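Working beside the arms: what changed for the packing staff at Skeson
Project report, Work and Technology module
Jamila Kanagaratnam and Younes Ezzat

1. Background

Skeson is a small firm which refills and sends out squeeze bottles for workshops and schools. In February it began to try two robot arms at one packing table. The arms should move bottles in and out of plastic bins, a task which until then was done by hand, up to 900 times in a shift. Our question was simple: what do the people at the table do now, and how do they feel about it?

We interviewed Malou Zoëga, who leads the packing team, and Orvokki Kinnunen, who has packed there for many years. We also sat by the table during two morning shifts and took notes. 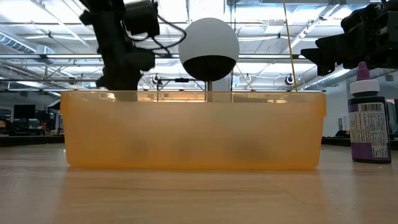 2. What the staff told us

Before the trial, Orvokki's work was mostly lifting and placing. Her wrists were often sore in the afternoon. Now she prepares the bins, watches the arms and steps in when a bottle is not picked up. She said to us: "My hands are resting but my eyes are not." She finds the watching more tiring than she expected, and she would like to change places with a colleague every hour.

Malou was more positive. She now writes the short instructions for each bin herself, and she had a training for this from the technician, Hnat Stelmakh. However, her pay has not changed, and she told us that she has raised this with the management.

3. What we observed

The bins are deep compared with the bottles, and the bottles have nozzles of different shapes. A person feels the right one without looking. For the arms, the order and the distance between bottles matter a lot, so the staff have started to arrange each bin with more care than before.

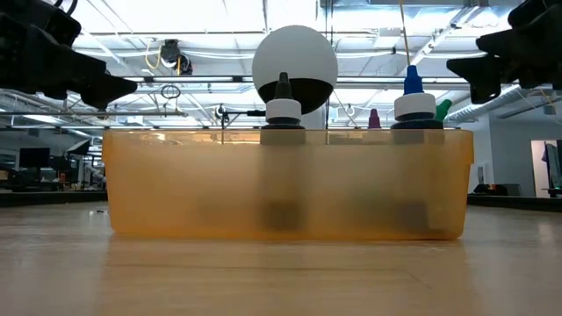

Figure 2. The packing table with the two arms and a bin of squeeze bottles.

We tried a small count. From 100 bottles moved by the arms, a person had to help with 14. From 100 moved by hand, none was dropped, but the work was heavier for the packer. Our count is too small to prove anything - the bins were not all filled in the same way.

4. Discussion

The trial did not remove a job at this table, but it divided the work differently. The lifting became less and the checking became more. We think the firm should agree on breaks from watching, and should write the new tasks into the job description. We could not speak with the evening shift, and their opinion may be different.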